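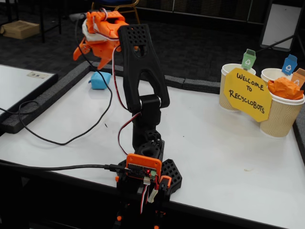 Pongsak Thaweesak would rather the town had left Allereck Street alone. The crosswalk worked for years, he told the council in April, and moving it puts people in the path of trucks leaving the feed store.

The council voted to move it anyway. Under the plan, the crossing shifts 15 feet north, past the storm drain that floods the present curb ramp. Two parking spaces go, and the curb is extended on both sides – a change that shortens the walk across the travel lanes.

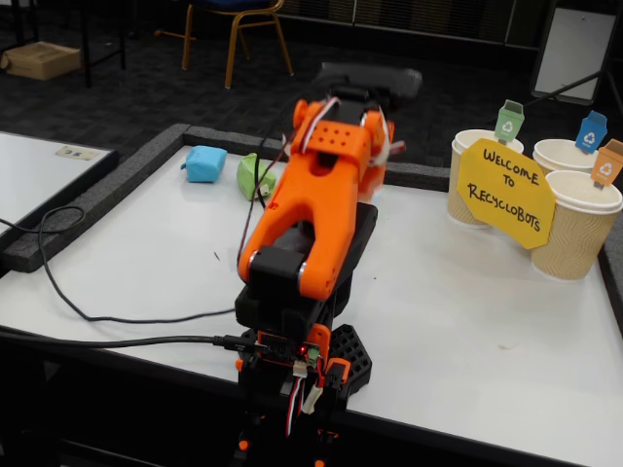
Nantana Saengthong

Public works set the paint and signs at $2,000. Concrete is a separate line, carried over from the Bautista Avenue sidewalk job, which closed under budget. Drainage stays as it is until the street is next resurfaced.

Sunee Saengthong, of the street division, wants the old markings ground off before the new ones go down. Painting over them in black leaves a ghost line that shows up under headlights in rain. The grinder is shared with the county and has to be booked.
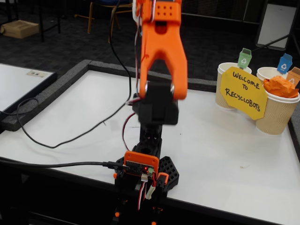

Will the street close during the work?

One lane stays open, with flaggers at both ends.

Trucks over two axles will be sent by way of Drirkell Road. The bus stop does not move.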